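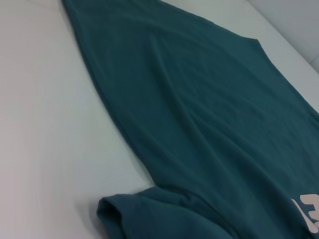 Molasska's free clothes swap is back, and this time the T-shirts get a room of their own!

The swap reopens on 3 January 2026 at the old Kettani showroom, with 102 folding spots laid out over two floors. Anyone can walk in with a bag of clean clothes and walk out with the same number of pieces. Last June's swap moved 3,576 items, and T-shirts were easily the biggest pile, which is why the organizers at Plurkevo have handed them the whole upstairs.

Floor Verschueren is running the upstairs room and she can't wait. "People think a plain T-shirt is boring, but wait until you see a whole table of greens and blues," she said. "A good soft cotton one that somebody else has broken in for you - I'd take that over a new one any time."

Shirts should come washed and laid flat in the bag if possible. Small holes are fine, and there will be a mending corner with thread in plenty of colors. Verschueren will also show her quick fold at the start of every hour: smooth the shirt out face down, bring in the sides, tuck the sleeves back, then fold up from the hem. It takes a little practice (mine came out lopsided the first two times) but the stacks stay up beautifully.
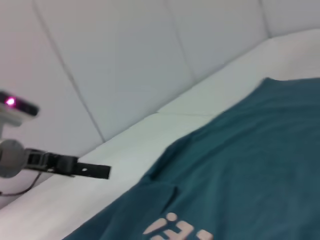
Community

White padded seating with a tall paneled back makes a bright, soft spot for spreading out a shirt or simply sitting down, and Verschueren wants visitors to feel free to stay a while. Tea is on downstairs, and the Prumovham choir will sing at 2 and again at 4.

Entry is free and no booking is needed. Coats and shoes go to the ground floor tables. Anything left at closing time will be sorted by size and kept for the next swap in June.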